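Clearing the Table After a Shared Lunch

Posted by Dinesh Bhat, 2026-04-14

I have cleared a lot of lunch tables in my life, first at home with two boys who could leave a mess behind a single sandwich, and later at the Kandasamy workshop, where we eat together at one long table and everybody wanders off the moment the food is gone. Over the years I have settled into a way of doing it that I'm rather fond of, and a few people asked me to write it down, so here we are!

What you need

A tray with a bit of a rim, a bin you can reach without walking, and a damp cloth. That really is it. My tray at home is an old Braltetti one that I bought for 3 dollars at a yard sale in May, and it has outlived two dish racks.

Step 1. Set up the two ends

Put the tray at one end of the table and the bin at the other. Dishes travel one way, trash travels the other, and the middle slowly opens up. If you have a helper, give each of you an end and you'll hardly bump elbows at all.

Step 2. Dishes first

Start with whatever is going back to the kitchen. Mugs and plates are the things that break, and I like them out of the way before I start grabbing at foil and paper. Tip any last sip of coffee into the sink before a mug goes on the tray - I have learned this one with my sleeves. Plates lie flat, mugs fit in the space beside them.

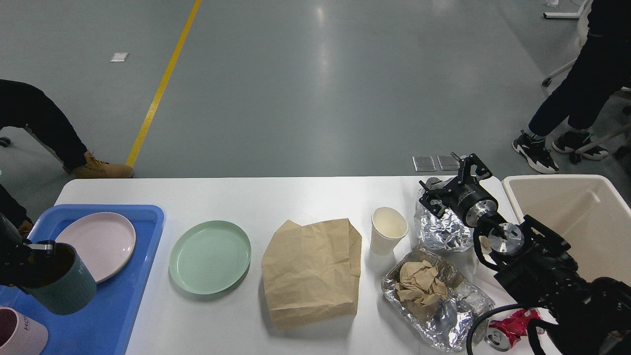 Blue tray on the left for the mugs and plates, beige bin over on the right for the rest.
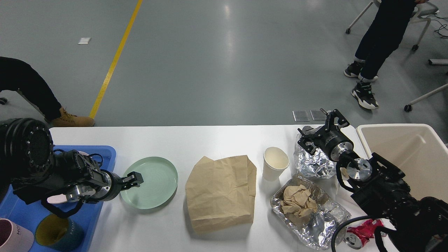
Step 3. Sort the trash while it's still on the table

It is so much easier to sort things now than to fish them out of a bin later. A drink can goes with the metal recycling. Clean foil and foil trays can often go there too, but take out any paper that has been stuffed inside, and scrape off the food. Squash the loose foil into one big ball, the bigger the better, as little scraps tend to get lost. A dry paper bag can be folded and recycled, while a greasy one belongs in the compost or the regular trash, depending on what your town takes. Paper cups are the tricky ones (many have a thin plastic lining), so do check your local rules.

Step 4. Carry, then wipe

Take the tray to the sink with both hands, and come back with the cloth. Wipe from the far edge toward you and catch the crumbs in your other hand. Coffee rings usually lift if you lay the wet cloth over them for a minute and go do something else.

Mugs with a brown stain inside can soak overnight in warm water and a spoonful of baking soda, and then get a good rub in the morning.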